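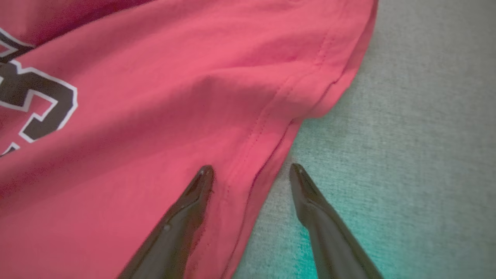

The red T-shirt on a gray surface, its edge between the two fingers of the gripper.

Open day at the Endero workshop

On 5th June our association visited the new workshop of Endero in Grerneck, where a small team teaches robot arms to handle clothes. The visit had been on our program since winter and the places filled in one evening. The bus left from the library in Cidville in the morning, and we were received with coffee and rye buns in the entrance hall, under a very large clock that was not showing the right time.

Our host was Tyyne Miettinen, who leads the textile group. She began with a short talk, and I was thankful that she used few slides. Her main message was that cloth is difficult for a machine. A metal part has the same shape each time you pick it up, but a shirt has a new shape each time somebody puts it down. The arm must find an edge, decide if it is one layer or two, and take hold of it without pulling the rest along. For a person this is so easy that we have no words for how we do it. I tried at home to explain to my wife how I find the sleeve of a shirt in the basket, and I could not.

After the talk we were divided into two groups. Mine started at the folding table, which is covered with gray material. The arm has a small camera close to its gripper, and on the screen beside the table we could follow what the camera saw. Several of us looked more at the screen than at the arm. From so near, a T-shirt is like a landscape, with hills and valleys, and the seam goes through it like a road. The fingers are dark and shiny and become narrow at the tips. To take the edge of a shirt, one finger goes over the cloth and the other one stays outside, and then they close.

The shirts were ordinary ones. Ms. Miettinen told us that the group asked families in the town to give old clothes, and they received 500 pieces in the first month. They prefer clothes which have been washed many times, and they are glad to get shirts with prints. The printed part bends in another way than the cotton near it, so the arm should practice with both. Since August last year the group has recorded 1,944 folding attempts with T-shirts only. She did not hide that many of these went wrong, and she showed us a short film with some of the worst ones. In my favorite, the arm folds the shirt very nicely and then lifts it up again by one sleeve.

During our turn the arm made several attempts. The first was good. In the second it caught two layers where it wanted one, and the operator stopped it and laid the shirt out again by hand. I must say that the speed surprised me. I had expected something faster. One member of our group asked when she can buy such a machine for her home, and the answer was that she should not throw away her ironing board yet.

The second station was for people who wanted to try the control themselves. You hold a handle, and the arm follows your hand. Aarne Ikonen from our board went first and managed to take a towel by the corner and put it down again, for which he received applause. I was less successful. The strange thing is that you do not feel the cloth at all, you must judge everything with your eyes. After ten minutes my shoulder was tired, and I had moved one sock.

Lunch was salmon soup in the canteen. There was time for questions, and the discussion was mostly about laundries. The hospital laundry in Vigfúsdóttir is interested in a trial with pillowcases, which have a simpler shape than shirts. Some of our members have worked in laundries and they had practical remarks about damp cloth and about static in the dry months. Ms. Miettinen wrote these down, and two of our members have been invited back to talk with the group.

We were 57 people on this trip, the bus driver included, as he also wanted to see the arm. We thank Endero and all its staff for the warm welcome.

Practical matters: A blue umbrella and a pair of reading glasses in a brown case were left on the bus. They can be collected from the office in Cidville during normal hours. Members who have not yet paid their part for the bus and lunch are asked to do so before the end of the month. The autumn excursion will be announced in the August newsletter, and suggestions for it can be given to Aarne Ikonen.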